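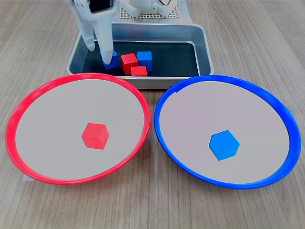 Thumb base arthritis (trapeziometacarpal osteoarthritis) is wear of the joint where the thumb meets the wrist. The joint lies between the first metacarpal, the long bone at the root of the thumb, and the trapezium, a small bone of the wrist. Each surface is saddle-shaped, so the thumb can move in several directions, but the bones themselves give little support and the joint depends on its ligaments. Pinching places a high load on it. A small block, with a fingertip pressed against its side, offers only a small area of contact, and when a person pinches an object of that kind the force at the base of the thumb is several times the force at the tip. Repeated loading of this sort tends to bring on symptoms where the joint is already worn.

Causes
The condition is more common in women than in men and becomes more common with age, especially after the menopause. Other factors include a family history, loose ligaments, and a previous fracture or dislocation involving the joint. Some kinds of manual work have been linked to it, although the evidence is mixed. Wear seen on an X-ray does not always cause pain, and many people with marked changes have few complaints.

Symptoms
The main symptom is an ache at the base of the thumb, made worse by gripping or twisting. Turning a key, opening a jar, wringing out a cloth and writing are the tasks most often named. Pinch strength falls as the condition advances. Later the metacarpal may slip partly out of place, giving the base of the thumb a squared-off look (the shoulder sign). The middle joint of the thumb may then bend backwards to make up for the lost movement, which weakens the pinch further.
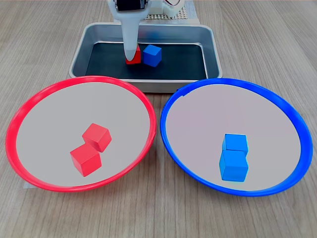
Diagnosis
Diagnosis is usually made from the history and an examination. In the grind test, the examiner presses the thumb along its length towards the wrist while rotating it gently. Pain, or a grating feeling, suggests arthritis of the joint. X-rays are used to confirm the diagnosis and to show whether nearby joints are also worn.

Conditions with similar symptoms include De Quervain's tenosynovitis, in which pain lies further towards the forearm over the tendons, and trigger thumb, in which the thumb catches or locks as it bends. Carpal tunnel syndrome may be present at the same time. A review of 1433 hand clinic records at Naltside, led by I-seul Cho, listed pain on pinching separately from pain at rest, a distinction that was missing from the older Prostville records.

Treatment without surgery
Treatment begins with changes to daily tasks. Wider handles, jar openers and thicker pens lower the force needed to hold an object. A splint that supports the thumb base may ease pain during use; soft and rigid types are both in use, and comfort often decides which is worn. Exercises aim to strengthen the muscles that steady the joint, chiefly the first dorsal interosseous and the muscles of the thumb pad.

Anti-inflammatory gel or tablets may be used for pain, subject to the usual cautions about the stomach, kidneys and heart. Steroid injections into the joint give some people relief for a few weeks or months. The effect varies and is often shorter when the joint is badly worn.

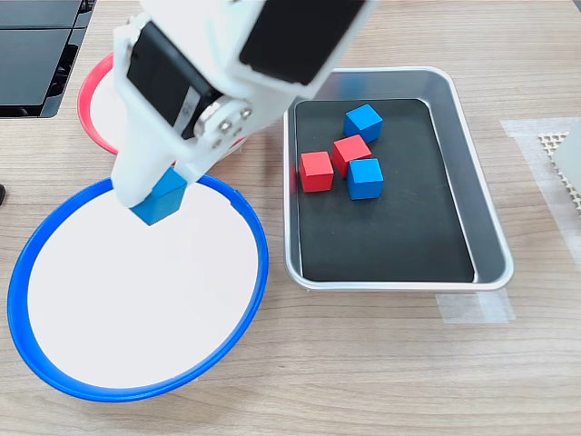
Surgery
Surgery is considered when pain continues despite other treatment. The most common operation is trapeziectomy, the removal of the trapezium. The space left behind fills with scar tissue. A nearby tendon may be used to support the metacarpal, although studies have not shown a clear advantage over simple removal. Joint fusion gives a stable thumb at the cost of movement and makes it harder to lay the hand flat. Joint replacement may allow an earlier return to use, but implants can loosen or dislocate.

After trapeziectomy the thumb is usually held in a cast or splint for several weeks, followed by hand therapy. Pinch strength returns slowly and may go on improving for up to a year. Possible complications include infection, stiffness, tenderness of the scar and numbness from irritation of the small skin nerves over the back of the thumb.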